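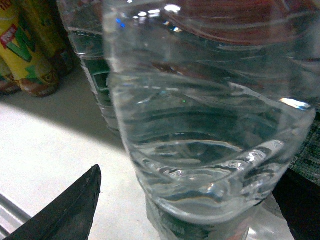 Ridges catching the light on a big clear bottle of water, with a couple of yellow drinks keeping it company.

I want to make a case for the drinks table. I mean the whole sprawling, mismatched, slightly crowded table where everybody's cans and bottles end up together, and I especially want to make a case for the plain water on it, which gets treated as filler and is, to my mind, the best-looking thing there!

Look at those ridges for a minute. I have been buying water in clear plastic for most of my adult life and I don't think I gave the wall of the bottle a second glance until last December, when I was stuck at the end of a long table in Prellbridge waiting for a meeting to start. The light was coming in sideways and the bottle in front of me was lit up in stripes, white and pale blue, one above the other, and the water behind them had bent everything in the room into gray-green smears. I moved my head an inch to the left and the whole thing rearranged itself. I moved back and it changed again. Li-hua Kwok, who was sitting across from me, asked if I was feeling all right.

I was feeling great. I had found something to look at in a meeting.

The ridges have a job, of course. Thin plastic is floppy, and if you fold it into waves it stiffens up, the same way a sheet of paper will hold itself straight once you've pleated it. A flat-sided bottle made that thin would buckle when you grabbed it. So somebody worked out a shape that would survive a hand and a truck and a stack of other bottles, and the shape happens to be beautiful in the sun. I love that. I love it more than I love most things that were made to be beautiful on purpose (I have a cut-glass pitcher from my aunt which does far less with a window than any grocery store bottle, and it weighs as much as a brick).

Now, the table. There are two schools of thought about drinks for a group, and I have belonged to both. The first says you should decant. Pour the water into pitchers, put the soda in an ice bucket, hide the packaging in the kitchen and let people serve themselves from something nice. Beatrice Kariuki is the most gifted decanter I know. Her table looks like a magazine, with the lemon slices and the little cloth under each pitcher, and I have copied it more than once. The second school says put it all out as it came from the store and let people get on with it.

I've gone over to the second school completely, and I want to explain why, since my friends seem to think I just got lazy.

To begin with, people drink more when they can see what they're drinking. A pitcher of clear liquid at a party is a small mystery. Is it water? Is it the sparkling kind? Is it gin? I have watched grown adults sniff a pitcher and put it back down. A labeled bottle answers the question from across the room, and so does a can in a loud color. Yellow is wonderful for this! A yellow can with a big green letter on it could be spotted from the parking lot. You know it's there, you know whether you want it, you go and get it. Nobody at the drinks table should have to do detective work.

Then there's the leftover question. When you decant, whatever is in the pitcher at the end of the night is flat or warm or has a fruit fly in it, and it goes down the sink. When the bottles stay bottles, you put the caps back on and they go in the fridge. After our last big get-together at Osilby I took home two bottles that had never been opened, and I drank them over the following week with a great sense of virtue.

And I think a table of bottles is friendlier. There, I've said it. A styled table makes me stand up straight. I hold my glass by the stem and wonder where to put my napkin. A table with big bottles standing shoulder to shoulder and cans bunched up in the corner tells me I can lean on it, and that if I take the last of something there'll be something else. People stand around it. They pass things over each other's arms, they pour for whoever happens to be next to them, they get talking about which flavor they used to have as kids. Aparecida Amaral met her business partner reaching for the same can of soda, and the two of them run Firik together now. Would it have happened over a pitcher? Maybe! But I doubt it.

Size matters more than people expect. My advice is to buy some of each: the 500 ml bottles for anyone who wants to carry one off to the garden or take it home in the car, and the big ones for the table itself. If you only buy small ones you end up with a dozen half-drunk orphans and no idea whose is whose. If you only buy big ones, you need cups, and the cups run out. The big bottle is the one I'm fond of, though. It's sociable. It takes up room, you need a proper grip on it, and when it's full you have to commit to the pour. Small children can't manage one alone, so they have to ask, and then somebody helps them, and that's a nice thing to see at a party.

I did get into an argument about all this with Yung-ching Siu, who thinks I'm romanticizing trash. It's a fair hit and I've thought about it a lot. Plastic is plastic. I refill mine until the threads on the cap give up, and we take the rest back in crates, but refilling a bottle a few times doesn't make it vanish, and I'm not going to pretend otherwise. At home I drink from the tap, out of a glass, every day. What I'm talking about is the afternoon when there are more people than chairs and somebody has to bring the drinks over in a car. We could haul a big dispenser, and for the summer picnic we do. It's a great barrel of a thing that drips on everyone's shoes. Yung-ching is very attached to it, and we've agreed to alternate.

Still, I'd rather pay attention to a thing I use than look through it. That's where I part ways with the decanters and with Yung-ching too, a little. Hiding the bottles lets you forget you bought them. When they're standing on the table in front of you, you see how many there are, you see what's left, and you think twice at the store next time. My own shopping list has shrunk since I stopped tidying the packaging out of sight. I used to buy for a crowd of 10 as though they were crossing a desert.

So here's what I'd like you to try the next time you have people over. Leave the pitchers in the cupboard. Put the water near the window, full, with the label turned any way it likes, and stand another one behind it so that you get one set of ridges seen past another. Put something bright off to the side. Yellow if you can get it, but orange is good too, and there's a dark cherry soda at Kwan, the little store by the station, that throws a gorgeous color when the sun gets into it. Don't line them up. Let people move things. By the middle of the afternoon the arrangement will be nothing like what you set out, and it'll be better than anything you'd have come up with on your own.

And then sit down at the end of the table, get your eyes level with the water, and move your head an inch to the left. Beatrice did it at my place last month, after making a good deal of fun of me. She was down there long enough that her coffee went cold, and she has asked me which brand has the deepest ridges. I'm making a list for her.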